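From: Ilse Lammers
To: Rirkine mending list
Subject: Re: [rirkine] Zippers: replace or rescue?

Killian Picard wrote:

> Hi all, fairly new here, been reading since October. I have a fleece
> from the Stosus outlet that I love and the zipper has started to
> misbehave. I get the slider up a few inches, and then the teeth
> come apart again underneath it. My neighbor says to rip the whole thing
> out and sew in a new one. I've done pillow covers and one very crooked
> apron, so a jacket zipper scares me a bit. Is there anything to try
> first? And if I do have to replace it, do I need the exact same kind?
> Also, what is everybody using to get the fuzz off? Mine looks like it
> slept under a couch.
>
> Killian

Hi Killian, and welcome!

Oh, I'm so glad you asked before getting the seam ripper out. Please don't rip anything yet! When teeth pop open behind the slider, the slider is usually the part that's worn. The teeth are very often fine. I have rescued so many jackets this way and it still makes me happy every single time.

First, look at the teeth. Lay the jacket flat on a table in good daylight and run a fingernail down each side, slowly. You want them all there, all straight, all the same distance apart. One bent tooth on a metal zipper can be nudged back with small pliers. If one is missing near the bottom, that's a harder job and I'd start thinking about a new zipper. Missing near the very top? I'd leave it and wear the jacket open at the neck, which I do anyway.

Next, clean it. An old toothbrush, warm water, a drop of dish soap, and then let it dry completely. Fleece and brushed knits shed like mad and the lint works its way down between the teeth and packs in there. Then rub a plain white candle up and down both sides (or a pencil, if the zipper is metal and the fabric is dark) and run the slider up and down ten times or so.

If it still splits, squeeze the slider. Bring it all the way down to the bottom first. Take the pliers and pinch the back edge of the slider, one side and then the other, very gently. You're closing a gap you can hardly see. Try it, pinch again if you have to, try it again. Go slowly, because an overdone slider can crack and then you're shopping for a new one. Which isn't the end of the world! The size is often stamped on the back, and Brunet on the corner of the market hall has a drawer of loose ones. I think it's 300 different kinds by now, and they will let you stand there and dig.

My own practice piece for all this was a royal-blue jacket with a silver metal zipper. I've got a real soft spot for the way it's made, with the chest pocket flap topstitched in matching blue thread and a round blue snap near the end of it. You don't throw out a thing like that over a bit of metal. 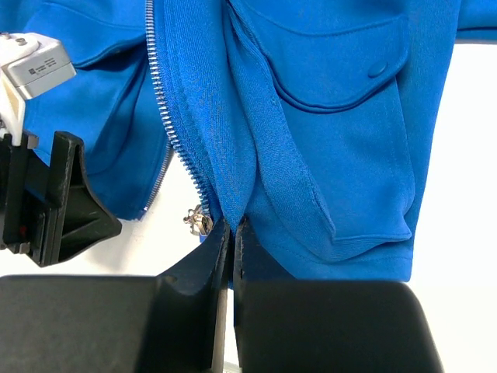

About the way you zip, too, and I'm not scolding, I did it wrong for thirty years. Push the pin right down into the box at the bottom and hold it there with your other hand. Keep the two fronts level and pull the cloth just a little taut below the slider while the tab goes up. If you let the fronts sag and yank the tab sideways, the slider wears unevenly and you'll be back with the pliers by spring.

If you do end up replacing it, no, you don't need an exact match, but you do need a separating zipper, and get the length right. Measure the teeth only, not the tape. If you can only find one that's too long, buy that and shorten it from the top. Baste it in by hand before you go near the machine! On stretchy knit a pinned zipper comes out wavy, ask me how I know.

Fuzz: I use a plain razor-type fabric comb on flat areas and sticky tape wrapped around my hand next to the zipper, where a blade can catch the tape edge. The battery shavers are lovely for sweaters but I keep them well away from pocket seams and snaps.

Come to the Stindau table if you want company for the pliers part. We're there until 4 and I always have a spare candle in my bag.

Ilse

P.S. To whoever asked about waxed thread last month, the 119 at Brunet is the one I meant. I'd bought the wrong number twice before I wrote it on the tin.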